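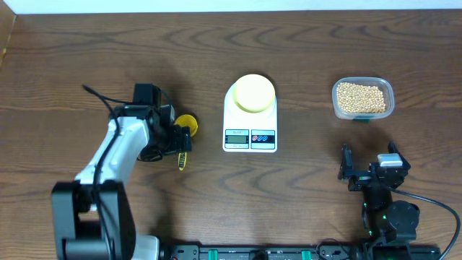
Wavy grain lines on a wooden tabletop.

Where Do the Lines in Wood Come From?

Look closely at a wooden table, a door or a floor. You will probably find lines running through it. Some are straight and some bend into loops and waves. These lines are called the grain.

The grain was made while the tree was alive. A tree grows wider by adding new wood just under its bark. In places with warm and cold seasons, it adds one layer each year. Wood made in spring is usually paler. Wood made later in summer is darker and harder. One pale band and one dark band together make a growth ring.

If you find a tree stump with 24 rings, the tree was 24 years old at that height. Some kinds of trees can live for more than 1,000 years, and their rings can be very thin.

Why are the rings round on a stump but long on a board?

It depends on how the log is cut. Cut straight across the trunk and you see circles. Cut along the trunk and the saw slices through the layers lengthwise, so they show up as stripes. Trunks are never perfectly straight or even, so the saw goes in and out of the layers. That makes curves and arches.

What is a knot?

A knot is the place where a branch grew out of the trunk. The grain bends to go past it.

Try it yourself

Lay a sheet of thin paper on a piece of bare wood. Rub the side of a crayon over it for 60 seconds. The raised parts of the grain will show up on the paper. Smooth, varnished wood does not work well, so try an old fence board or a log.

Words to know

Bark: the outer covering of a tree
Grain: the pattern of lines in wood
Growth ring: the wood a tree adds in one year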